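3.2 Looking after the Nel pair

I'll admit that when we planned the Clonunside recordings I gave the grippers themselves very little thought. I worried about disk space, and about whether people would get bored, and I assumed that a hand-held gripper was more or less a pair of kitchen tongs with ideas. By the end of the first Tuesday I knew better! So this section is all about one pair, the one we call Nel, and what it took to keep it giving the same numbers at the end of a session as at the start. The other pairs got the same treatment, but Nel was used the most and so it has the fattest notebook.

Each gripper in the pair is driven by the hand of the person holding it, and carries a marker cube near its base. We work out where the gripper is from the cube, so the cube matters more than anything else on it. A smudge on one face is annoying (you lose that face at some angles), but a cube that has shifted on its seat is far worse, as everything still looks fine and every pose is wrong by the same small amount. We lost 80 recordings to exactly that before Aslı Gökçe spotted it in the plots. She now checks both cubes before anyone picks Nel up. She rests each gripper in a plaster cradle we cast for the purpose, takes a reading, and compares it with the one from the day before. If they differ by more than 2 millimetres the cube comes off, the seat gets cleaned, and the whole calibration is done again from scratch. I used to grumble about this. I don't any more.

The finger shells were the next thing. We bought ours from Bullolari, who mould them in small batches, and the batches are not quite alike. One set closed with a tiny gap at the tip, fine for a mug and hopeless for a spoon handle. We tried shimming them, then filing them, and finally just sorted the whole box by hand and kept matched sets together in labelled bags, a job I rather enjoyed with the radio on. A shell gets swapped after 400 recordings whether it looks worn or not. Our first rule was "swap when worn", and everybody's idea of worn was different, so we dropped it.

Cables gave us more bother than I'd like to put in print. The ones on Nel used to leave the body at a sharp bend, and the person wearing the backpack would turn round, the cable would go tight, and the trigger reading would jump about for a second or two. You can see it in the early logs as a row of little spikes. We made a loop of slack at the wrist and held it with a soft strap, and the spikes stopped. (The strap has to go on after the backpack. Put it on first and you simply pull it off again when you shrug the pack on. Ask me how I know.)

For the daily check we wanted something quick that would squeeze the jaws properly, and after trying foam blocks, a rubber duck and a rolled sock we settled on a sponge. It gives a lovely smooth curve: the trigger goes in, the sponge pushes back, and a sticky joint shows up straight away as a step. Figure 4 has the check position we ask for, out in front of the body and clear of the table top, with a grip on the sponge and both cubes in sight of the head camera. We do it at the ordinary table with the ordinary things left on it, so that the check and the real work share the same light. Bright spots on the table top do wander through the view, and I'd sooner find out what they do to the marker detection during a check than halfway through a task.
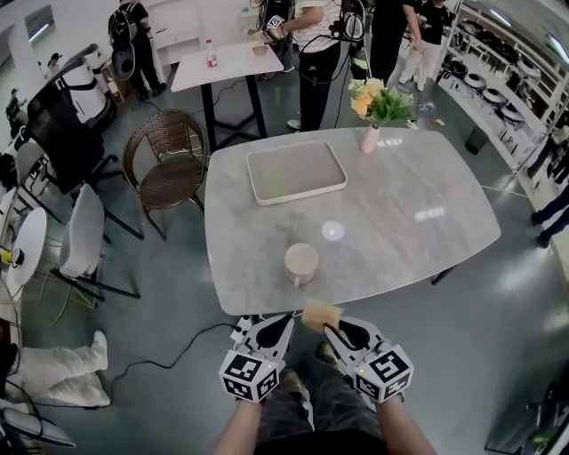 Figure 4. Sponge check on the Nel pair, seen from the head camera. The marker cubes are near the base of each gripper.

Over the whole project we logged 773 sponge checks on Nel. Most were dull, happily. The failures were nearly all sticky joints, cured by taking the joint apart and wiping out the fluff, plus a handful of cubes that had moved after a knock. We never did find a grease that kept the joint free without collecting more fluff, so it now runs dry and squeaks a bit. The team at Istdale tell us theirs squeaks as well, and they have left it alone too.

I have put Aslı's check sheet in the appendix just as she wrote it, crossings-out and all. The line about the cradle lid refers to an older cradle and can be skipped.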